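Notes pour l'exposé -- Régler et entretenir un poste de tri de serviettes
Orysia Hrytsenko, atelier Hastotano

Démarrer sans diapo. Demander à la salle qui a déjà dû recaler un bras un lundi matin. Laisser les mains se lever, c'est toujours un bon moment !

Rappeler le principe du poste : des serviettes roulées devant, deux bacs en toile derrière, une pince qui prend et qui dépose. Ça paraît simple, et j'adore ça, parce que tout se joue dans la mise en place.

Premier point, les bacs. On rabat les bords avant de les poser, toujours à la même hauteur. Un bord qui remonte de deux doigts et la pince l'accroche à la descente. Chez Nestalero, on a perdu une matinée là-dessus (raconter vite, ne pas s'étendre).

Deuxième point, la consigne de tri. On met un textile témoin au fond de chaque bac, puis on la redit à voix haute, à deux, en montrant du doigt. Afficher la photo et laisser dix secondes.

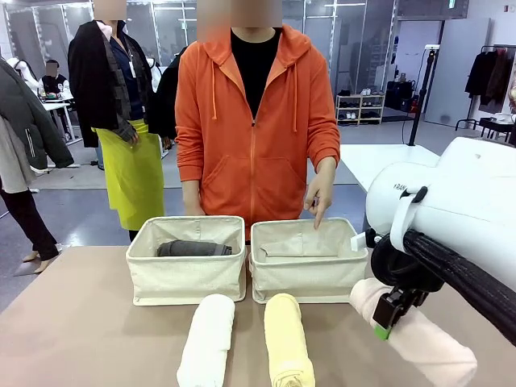

Vérification de la consigne : l'index vise le bac de droite, où se trouve le tissu beige pâle. Une serviette rose pâle est dans la pince.

Faire remarquer le faisceau de câbles qui court en diagonale sur le bras. C'est mon sujet préféré ! La gaine tressée doit garder du mou au poignet. On refait le trajet complet à la main, bras hors énergie, et on regarde où ça tire. Les sangles : serrées, mais un doigt doit passer dessous.

Troisième point, la pince. Nettoyage à sec des doigts tous les 254 cycles, les peluches s'y logent très vite. Contrôle du repère de couleur au même moment : s'il est décollé ou encrassé, on le change tout de suite. Reprise du zéro à 2000 cycles, avec le gabarit Hudec.

Donner le chiffre de juillet : 1424 prises d'affilée sans recalage, le record du poste. Je n'y croyais pas -- j'ai relu le journal deux fois.

Si on me parle du logiciel Hitton, renvoyer à la pause, sinon on y passe l'heure. Garder cinq minutes pour la démonstration du passage de câble, gaine de rechange dans le sac bleu.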